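Cutting down to twenty white T-shirts (and then fewer)

August 24, 2025
Posted by the author

I moved to a smaller flat in May and the new wardrobe is half the width of the old one. I had put off sorting my clothes for years. The move forced it.

The T-shirts were the worst of it. I had bought the same plain white one from Bensaid over and over, plus a few from Flustier when Bensaid was out of my size. Some had gone grey under the arms. Some had shrunk. I kept them all because a white T-shirt always seems useful. 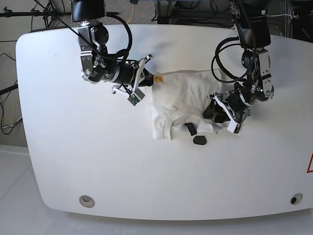
My rule was simple. If I would not wear it to the shops, it went. That got me down to 20 in one evening. The rest went into bags for the textile bank behind the station in Mundberg, which takes worn cotton as well as good stuff. Check yours before you carry it all there, as the one near my old flat only took wearable clothes.

Then I washed what was left. I soaked the yellowed ones overnight in oxygen bleach and warm water, and did a normal wash at 40 the next day. It helped with the collars. It did very little for the old deodorant marks, and three more shirts went in the bag. 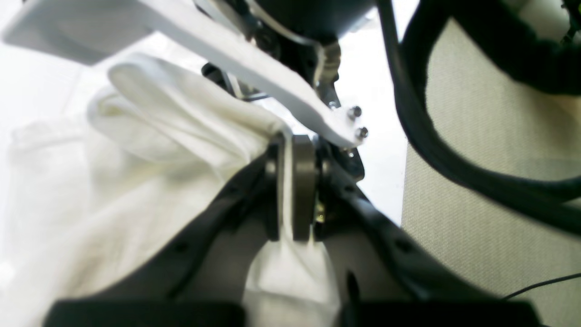
White cotton, creases and all.

I don't iron T-shirts. I shake them out hard when they come off the line, and fold them the same day. Left in the basket until the weekend they are a lost cause.

For folding I do sides in, sleeves back, then in half and in half again. They stand upright in the drawer. I tried rolling them for a week and the hems curled.

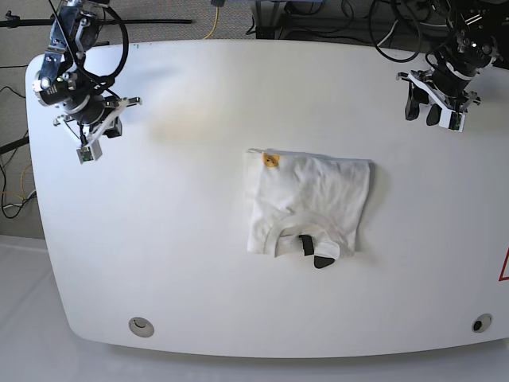 What I bought

Very little. One drawer divider from Fusis, which fits if you trim the end, and a cheap airer. I had a set of vacuum bags in the online basket as well and took them out again. Storing clothes I don't wear in a flatter form was how I got into this.

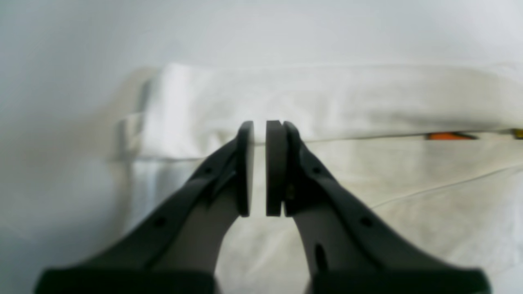 Jumpers are next, and I expect those to be slower. There are fewer of them but most were presents. The winter coats can wait until October, when I'll know which one I reach for first.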